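Shared Kitchens: New Arrangements for Dry Goods and Worktops

Residents and staff will be aware that the shared kitchens at Emen House have been under review for much of this year. The review was prompted by a steady number of remarks in the comments book, most of them concerning worktop space and the difficulty of finding ordinary items such as sugar, salt and tea when the cupboards are full. The House Office is grateful to all who wrote in, including those who did so at length.

From September, each of the eight kitchens will be provided with a small two-tier shelf, to stand on the table or worktop. The shelves are intended for goods held in common and for the cups in daily use. They are not intended for personal food, post, keys or chargers, all of which should continue to be kept in rooms or in the labelled cupboards.

The arrangement was tried first in the Picard kitchen on the ground floor, where the worktop is the shortest in the building. Users of that kitchen were asked for their views at the end of the trial. The majority wished to keep the shelf, although several asked that it be placed further from the kettle, and this has been done. One respondent preferred the old tray, and it remains available from the House Office on request.

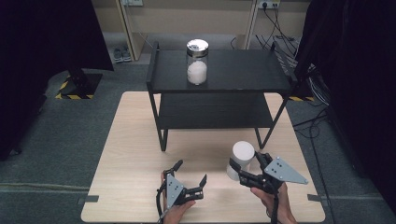 A black two-tier shelf of the kind described, with a lidded glass jar on the upper level.

The following points of use have been agreed and will be displayed in each kitchen.

The upper level is for jars. Clear glass jars with metal lids have been chosen so that the contents and the amount remaining can be seen without opening them. Jars should be placed towards the back and the lid closed after use. As white sugar and table salt are not easily told apart through glass, every jar will carry a label on its base and a second on its lid before it is put out. Residents are asked not to remove these labels or to exchange lids between jars.

The lower level is for cups and other low items. Cups should be dried before they are put away – a damp shelf marks quickly, and the finish does not respond well to scouring. Nothing should be stacked on the lower level in such a way that it presses against the shelf above.

Refills will be held in the Drinar store, which is open to kitchen representatives until 7 in the evening. Partly used bags should be folded, clipped and returned to the same place. Jars should be emptied and washed before they are refilled; fresh sugar should not be poured on top of old.

Tables and worktops are to be left clear at the end of each day, apart from the shelf itself. The cleaning staff have asked us to mention that they will lift the shelf to wipe beneath it, but cannot be expected to move loose crockery in order to do so.

The Nokudus kitchen will receive its shelf a little later than the others, once the repairs to the worktop there have been completed. In the meantime its users may draw on the supplies in the Picard kitchen.

Questions should be addressed to Gwenaël Mallet at the House Office, extension 1692. Breakages should be reported to the same number, and replacement jars will be issued without charge.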